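Notes for the Plolora evening, slot after the break. Keep it to the length of the kettle boiling twice. Harvey Caron is chairing and will cut me off.

# Big rooms and what we say about them

**Opening**

Say who I am, quickly. I fit out rooms for a living, mostly old ones, and I have spent a good part of it listening to people tell me that a high ceiling makes you think better.

Ask for hands: who has worked in a converted shed, mill or depot? Keep them up if you could hear the person next to you on the phone. Keep them up if you wore a coat in January. Wait for the laugh, then move on, don't milk it.

**Where the claim comes from**

- Brochures. Read out the Drotero one: "space to breathe, space to think". Put it down. Pause.
- I asked who had measured the thinking. Got sent a second brochure.
- Old industrial rooms were built tall for reasons of their own: smoke, heat, daylight, getting a load over the top of another load. Desks never came into it.
- I'm not saying they are bad rooms. I'm saying the people who sell them have one word for every fault, and the word is "character".

(If Kamran Ghumman is in the room he will want to argue about daylight. Let him, but in the questions.)

**The Lindholm job**

Tell this one slowly, it is the best story I've got.

Lindholm took on an old depot, 1,603 square metres on one floor. Lovely brick. Thirteen desks to start with. Gaétan Fraser ran the office side and rang me after the first winter to ask why his team had all moved into the storeroom.

The storeroom had a low ceiling, a carpet offcut and a door that shut. That was the whole secret. They had put nearly 2,000 into a coffee corner out on the main floor and people were carrying the coffee back to sit among the paper stock.

What we did:

- hung baffles over the desks and left the rest of the roof alone
- put in a curtain on a heavy track, ugly, works
- gave up on heating the air and warmed the places where people sat
- left the storeroom as it was, with two proper chairs in it

Gaétan still says the baffles made the difference. I think it was the curtain. We have agreed to stop discussing it.

**Floors and steps**

Short section. Drop it if we started late.

Everyone in these buildings loves a platform. It marks off a bit of floor without a wall, and it is cheap. Fine. My doubt is what happens to it by the second year: somewhere to dump bags, and a thing to catch your foot on. At Testulen they had three. Anselmo Usuga had two of them out over a weekend and had no complaints, which tells you how much they were being used.

If you must have one, make the edge a different colour and put a ramp on it at the start. Ramps added later always look sorry for themselves.

**Look up**

Picture goes up now. Give them a moment with it before talking. 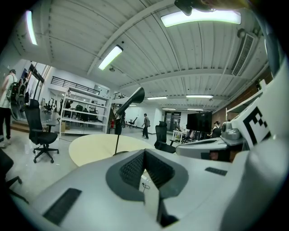 - White corrugated metal overhead, a broad white beam across it, fluorescent fittings right through to the back wall. Ask what they'd expect a dropped spanner to sound like. Hard metal sends noise back down, whatever colour you paint it.
- The brick on the right is what goes in the advert. Point to the grille in the white duct near it and ask how many people here have ever seen a duct in an advert.
- Low wooden step on the left. See previous section, if I gave it.
- Would I work there? Probably, yes. I'd want to stand in it for an hour with everything switched on first.

**What to ask before you sign**

Read these out, they are on the handout as well.

1. Can I visit at four in the afternoon, in winter, with the lights on?
2. What did the last tenant pay to heat it? The bill, please, and not an estimate.
3. Who changes the tubes, and what do they stand on?
4. Where would I take a private call?

Leonidas Kalogeropoulos uses a fifth, which is to clap once in the middle of the floor and count. I've seen agents start talking loudly when he does it.

**Questions**

Likely ones: plants (pretty, don't expect them to quieten anything), rugs (yes, more than you think), whether I hate old buildings (no, I live in one and it's freezing).

Hand back to Harvey. Collect the spare handouts from the back table.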